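Comparing two hand-held grippers without fooling yourself

I've had the Tondura and the Saren on my desk for most of June, and people keep asking which one to get. My answer is to try both on the same small job, so here's how I do it.

Sit down at a table you can reach across easily. Put out one open container with something soft in it and an empty one next to it. Run the cables back along your arms before you start – a cable that snags will make a good gripper feel awful! Then do 22 picks with your left hand, swap the grippers over and do 22 more. 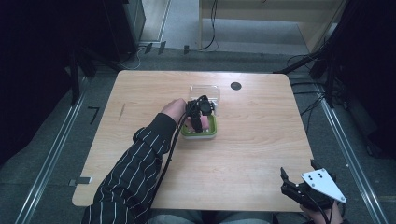 Left gripper going into the green-rimmed container, right one waiting its turn.

Go in from straight above at first. Once that feels easy, try coming in at an angle (this is where I start dropping things). Write down every miss as you go, even the silly ones, and take a break after four rounds or your wrist will be doing the judging.

I did over 300 picks this way and ended up liking the Saren for small stuff and the Tondura for anything squashy. Next up is the Dmytriv, once I find the right screws for it.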